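Para: lista Mesa y Menaje
De: Jawad Jadoon
Fecha: 28 de julio
Asunto: Re: el plato lila de Vakeck

Marilou Salazar escribió:
> El conjunto lila y verde agua me parece perfecto para diciembre.
> Con algo naranja encima, la mesa se decora sola.
> Pedimos 90 y listo, ¿no?

No lo veo tan claro, Marilou. He vuelto a mirar las fotos y sigo con dudas. 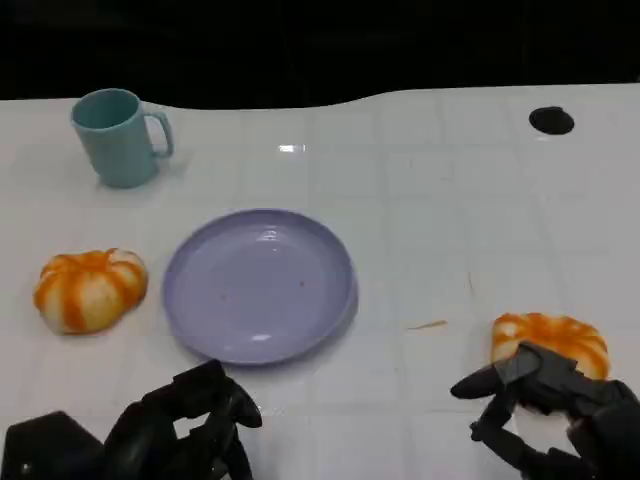 Plato, taza y calabacita sobre la mesa blanca.

La calabaza a rayas queda bien al lado, lo admito. Pero el plato es llano y brilla mucho – dos reflejos y ya se le notan hasta las motas. Con algo naranja encima gana, aunque casi cualquier plato ganaría.
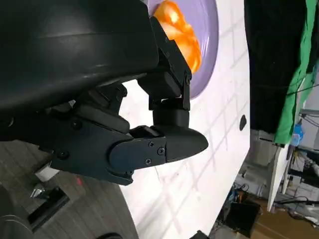

Lo que no me convence

El borde. Para fruta redonda lo quiero más alto, y el catálogo de Kandasamy no da la medida.

Tampoco compraría el naranja por catálogo. Este pimiento tira a marrón en los pliegues:

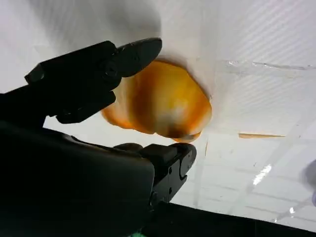
MENAJE > CENTROS DE MESA

Y suelto sobre el blanco, sin plato, el naranja luce igual o mejor. ¿Para qué queremos entonces el lila? 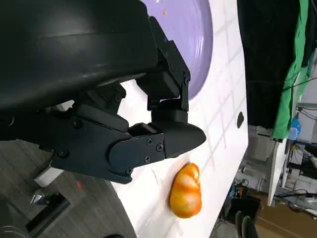 Jawad Jadoon
Compras, Indbridge

P. D.: 189 por la caja me sigue pareciendo caro. Antes de pedir nada, que manden una muestra.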